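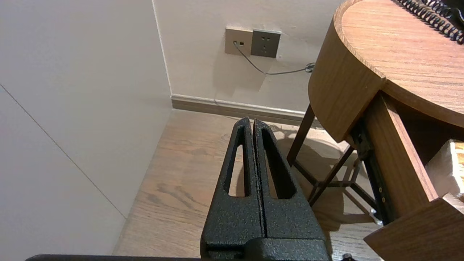 # Chapter 3: Air Leakage in Existing Homes

## Before You Begin

Students should have finished the unit on insulation materials and should be able to read a simple floor plan. A working knowledge of wood framing is helpful. Terms printed in bold are defined in the glossary at the back of the book.

By the end of this chapter, the student should be able to:

- explain the difference between insulation and air sealing
- name the common leakage points in a house and place them on a plan
- describe how a blower door test is set up and what its result means
- choose a suitable sealing material for a given gap
- recognize the conditions under which sealing work must wait

## 3.1 Two Kinds of Heat Loss

A heated house loses energy in two main ways. Heat passes through the solid parts of the building – the walls, the ceiling, the floor and the glass – by **conduction**. Heat is also carried out of the building when warm indoor air escapes and cold outdoor air takes its place. This second process is called **air leakage**, and it is the subject of the present chapter.

The two are often confused. A homeowner who complains of a cold bedroom may ask for more insulation when the discomfort comes from a gap behind the trim. Fibrous insulation slows the movement of heat through a wall, but it does little to stop moving air. Air passing through loose or poorly fitted insulation reduces its value and may carry moisture into the cavity, where it can condense on cold surfaces.

Air leakage requires two things: an opening and a difference in pressure. Remove either one and the flow stops. In practice the pressure difference cannot be removed, and the work of the trade is directed at the openings.
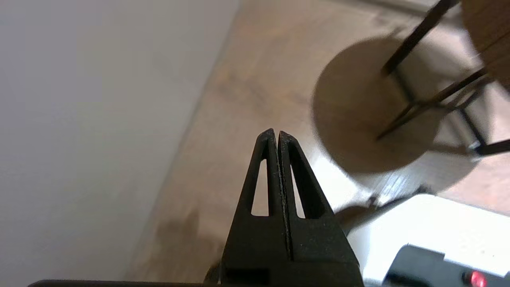 *Figure 3.1. Closed gripper, with the floor beyond.*

## 3.2 What Drives the Air

Three forces move air through a house.

**Wind.** Wind raises the pressure on the side of the building it strikes and lowers it on the sheltered side. Air enters on one face and leaves by another. The effect changes from hour to hour and depends greatly on trees, fences and neighboring buildings.

**Stack effect.** Warm air is lighter than cold air. In winter, it rises through the house and escapes near the top, and outdoor air is drawn in near the bottom. The taller the house and the colder the day, the stronger the effect. For this reason the attic floor and the basement rim are usually treated before the openings at mid-height.

**Mechanical equipment.** Exhaust fans, clothes dryers and some heating appliances push air out of the house. An equal quantity must come in. When it cannot enter easily, it may be drawn down a chimney or flue, with serious results. Section 3.6 deals with this danger in full.

## 3.3 Where Houses Leak

Few houses have a single large hole. Most have many small ones, and their combined area is often greater than the owner would expect. The student should learn to inspect in a fixed order, beginning in the attic and ending in the basement or crawl space.

In the attic, look for open wall tops, gaps around plumbing vents, recessed light fixtures and the access hatch. A hatch without a gasket is one of the easiest faults to correct. Dirty insulation is a useful sign; dust collects where air has been passing through for years.

In the living areas, examine the joint between the **baseboard** and the finished floor, the edges of door and window casings, and the electrical boxes on outside walls. A baseboard may sit tight against the wall and still cover an open joint between the wallboard and the subfloor. The trim hides the leak without closing it.

In the basement, the **rim joist** deserves the most attention. It is the band of lumber that rests on the foundation and closes the ends of the floor framing. Pipes, cables and vents commonly pass through it, and the holes are often cut larger than needed.
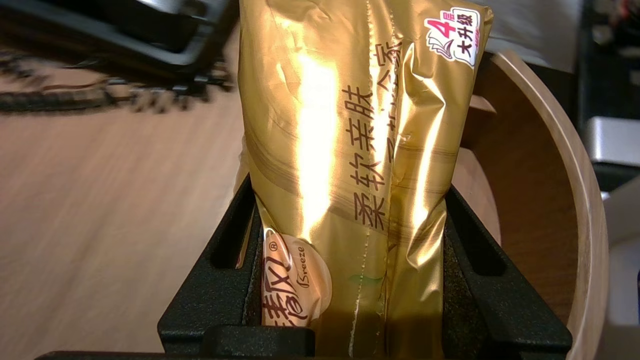
*Figure 3.2. Foil packet of tissues, upright.*

## 3.4 Materials

No one material suits every opening. Selection depends on the width of the gap, the surfaces on each side, the movement expected at the joint, and the temperature of nearby parts.

| Opening | Usual material | Remarks |
|---|---|---|
| Narrow, stable joint | Acrylic latex caulk | Paintable; indoor use |
| Narrow joint that moves | Silicone or polyurethane sealant | Clean surfaces with care |
| Medium gap | Backer rod with sealant, or low-expansion foam | Do not overfill |
| Large opening | Rigid board, sealed at the edges | Fasten before sealing |
| Around a metal flue | Sheet metal and high-temperature sealant | Observe required clearance |
| Door or hatch | Compression gasket or weatherstrip | Must be replaceable |

Ordinary foam must never be used against a flue or chimney. Check the local code and the appliance instructions before closing any opening near a source of heat.

Surfaces should be clean, dry and free of old sealant. More failures result from poor preparation than from a poor choice of product. A bead applied over dust will part from the surface, often within the first heating season.

## 3.5 Reading: A Row of Houses at Rarkent

The following report is used again in the exercises at the end of the chapter. Read it once for general sense and a second time with a pencil, marking each place where the writer refers to pressure.

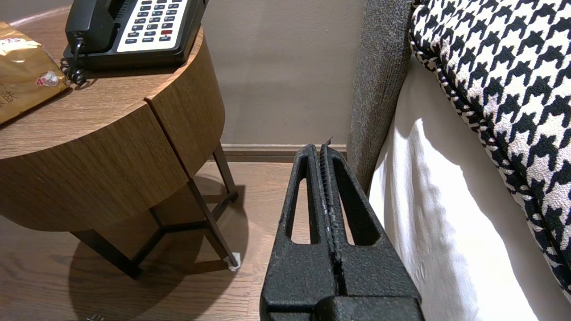
**CURNVILLE, March 2021**

The Indness housing office has completed the first stage of air sealing at Rarkent, a development of 52 row houses on the north side of town. The houses are wood framed, two stories high, and stand over vented crawl spaces. Residents had reported cold floors and uneven heating for several winters.

Each house was tested with a blower door before work began. The fan was mounted in the front entrance and the house was brought to the standard test pressure, with all windows closed and all combustion appliances turned off. Leakage was highest at the crawl space ceiling and at the party walls, where the framing cavity ran open from the crawl space to the attic.

The contractor, Bakker, closed the tops of the party walls with rigid board and sealed the edges. Some 300 feet of sealant was applied in a typical house, most of it at the base of the outside walls. Baseboards were removed for this purpose and refitted afterward.

On retesting, the average leakage rate had fallen by 20 percent. The office had hoped for a larger change. Further tests showed that air was still moving between adjoining houses – a path that does not waste heat in every case but does raise the measured figure. A second stage, limited to the crawl spaces, is planned for August.

### Points for Discussion

The Rarkent report raises a difficulty common to all attached housing. A blower door placed in one house measures every path by which air can reach that house, including paths from a heated neighbor. Consider how the test might be arranged to separate the two. Consider also why the combustion appliances were turned off before the fan was started, and what checks should be made before they are returned to service.

Section 3.6 takes up the second of these matters and sets out the safety checks in the order in which they are carried out on site.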